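4. Setting Up Sales Tax Collection

This section covers sales tax setup for a Lonamov seller account. Complete Section 3 (Business Profile) first. The tax settings stay locked until the profile shows a legal business name, a mailing address and a bank account.

You will need:

Your state sales tax permit number for each state where you are registered
The ship-from address for every place you keep stock
The Owner or Finance role on the account

CAUTION: Lonamov calculates tax from the settings you enter. It does not check whether you are required to register in a state. Confirm this with the state or with your tax adviser before you turn on collection.

4.1 Adding a registration

1. Sign in and open Settings > Tax > Registrations.
2. Select Add State.
3. Choose the state from the list.
4. Type the permit number exactly as it is printed on the permit, with any dashes. The field holds up to 32 characters.
5. Enter the start date. Orders placed before this date are not taxed.
6. Choose a filing period: monthly, quarterly or yearly.
7. Select Save. The state is listed as Pending.

Pending changes to Active at the next nightly update. If it still reads Pending the following morning, open the entry and look for a red field.

NOTE: A seller with two permits in one state must enter them under separate store names. See Section 7.

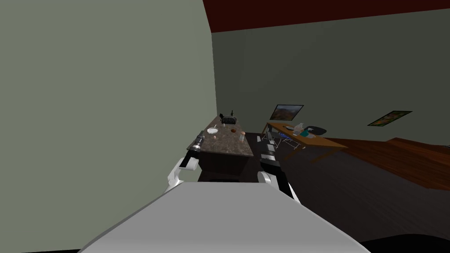 4.2 Ship-from addresses

Some states base the rate on where the order leaves from, others on where it arrives. Both addresses must be on file for the rate to be correct.

1. Open Settings > Locations.
2. Select Add Location and enter the street address. A post office box is not accepted.
3. Mark one location as Default. Orders with no assigned location use this address.
4. If an outside warehouse ships for you, set Location Type to Third Party and enter the warehouse's address. Do not enter your office address here.
5. Select Verify Address. Accept the suggested form unless the street or ZIP code is wrong.

CAUTION: Deleting a location does not change past orders, but it removes the location from open ones. Move open orders to another location before deleting.

4.3 Product tax codes

Every listing carries a tax code. New listings receive the code General Goods, which is taxed at the full rate. Clothing, groceries, books and downloads often need a different code.

To change one listing, open it, go to the Tax tab and pick a code. To change many listings:

1. Open Products > Export and choose Tax Fields Only.
2. Edit the tax_code column in the file. Leave the item_id column as it is.
3. Save as CSV.
4. Open Products > Import and upload the file.
5. Read the preview. Rows with an unknown code are skipped and listed at the bottom.
6. Select Apply.

A file may hold up to 485 rows. Split longer lists into separate files and wait for the first to finish before you upload the next.
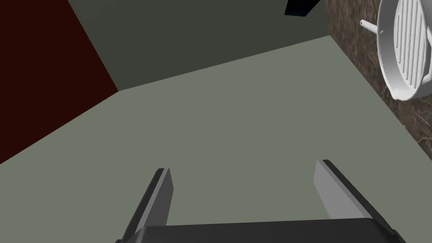 4.4 Exempt buyers

Resellers, schools and some nonprofit groups may buy without paying tax if they supply a valid certificate.

1. Open Customers and select the buyer.
2. Under Tax Status, choose Exempt.
3. Upload the certificate as a PDF.
4. Enter the states it covers and its expiration date, if it has one.
5. Select Save.

The buyer is charged no tax in the listed states from the next order on. When the certificate expires, tax is charged again without further notice to you. To refund tax on an earlier order, use Orders > Adjust Tax.

4.5 Test order

1. Open Settings > Tax > Test.
2. Enter a ship-to address in an Active state.
3. Add one product and select Calculate.
4. Compare the result with the rate published by the state.

Error 764 means that no Active registration covers the ship-to state. Check the start date in 4.1. If the date is correct, send the order preview and the state name to the tax desk, attention Hiba Tannous.

NOTE: Test orders do not appear in filing reports and are cleared at midnight.

Continue to Section 5, Filing Reports.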